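Report on a Visit to the Umholm Demonstration Center

Prepared by Kristine Tan, Equipment Review Office, Jarnham Library and Schools Service

In August, Afaf Geagea and I visited the Umholm demonstration center to review the company's bin picking service, which is offered to organizations that handle mixed returned goods. Jarnham operates a lending collection of toys, classroom materials and small electronics for member schools. Items come back to the sorting room in shared containers and are separated by hand before inspection. The purpose of the visit was to establish whether the service could take on the first stage of that work.

We were received at 9:30 a.m. by Marites Tolentino, who manages customer trials, and Virgilio Ambrosio, the applications engineer assigned to our inquiry. After a short safety briefing we signed the visitor register and were taken to the trial area on the ground floor. Visitors are asked to remain behind the marked line while an arm is under power. Closed shoes are required, and bags are left at reception.

Umholm supplies the service as a package. It includes a site survey, installation of the cell, the picking software, operator training and a maintenance visit twice a year. The customer may provide its own arm if the model is on the supported list. Umholm does not manufacture arms and stated that it has no preference among suppliers, although most of its staff have been trained on KUKA equipment.

Mr. Ambrosio explained that the software does not require a stored model of each item. It selects a point at which an object can be held and proposes a motion to the arm, and an operator may accept or reject the proposal from a workstation. This was of particular interest to us. Our lending catalog lists 1,199 separate articles, and many have been replaced over the years by similar articles of a different shape or finish. A system that required each one to be scanned in advance would be difficult for a service of our size to maintain.

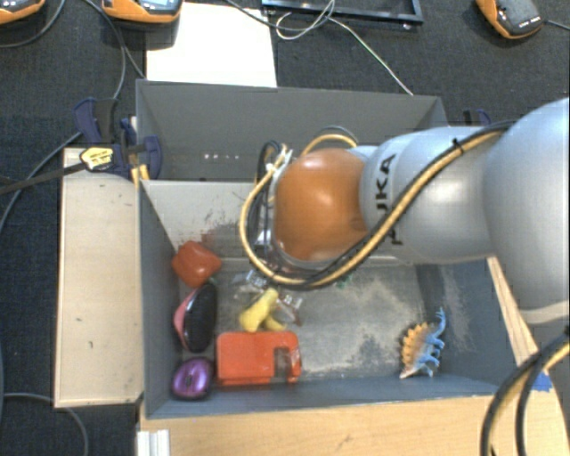

Ms. Geagea asked how the service deals with clear packaging, which schools often leave in the containers. Mr. Ambrosio acknowledged that transparent film remains one of the harder materials, both for the cameras and for the gripping tools. He recommended that customers remove it before loading where possible. If it cannot be removed, the software may be set to leave an uncertain item in place and alert the operator. We consider this acceptable in principle, but the time spent answering alerts would need to be included in any estimate of savings.

We also asked about soft toys, small items resting beneath larger ones, and articles lying close to a container wall. The company provides separate settings for each of these cases. Soft goods may be handled with reduced force, and picks near a wall can be limited to certain approach angles. The settings are changed through a menu that Ms. Tolentino demonstrated at the workstation. It was clearly arranged, and Ms. Geagea was able to find the force setting without assistance. The help pages were less satisfactory. Several referred to an earlier version of the menu, and Ms. Tolentino undertook to report this.

Container choice was discussed at some length. Umholm advises open-topped bins with a matte finish, fixed in position during operation. Jarnham's present containers are light plastic crates with handles. They would have to be replaced, or placed within a holding fixture that Umholm can quote for separately.

The afternoon was given to commercial terms. The monthly service fee quoted was $1,150 for each cell, excluding the arm and any electrical work. The minimum contract is two years. Software updates are included, while replacement gripping tools are charged as used. Records of completed picks remain the property of the customer and may be exported at any time. Insurance is the customer's responsibility.

Before leaving, we requested a written list of supported arms, a sample contract and a quotation for the holding fixture. Ms. Tolentino agreed to provide these to our office and offered a trial using a crate of our own returned articles. I recommend that the offer be accepted and that the crate be packed exactly as received from a school, with no prior sorting. Honeylyn Dumlao of the lending section has agreed to select the crate and to record its contents before it is sent.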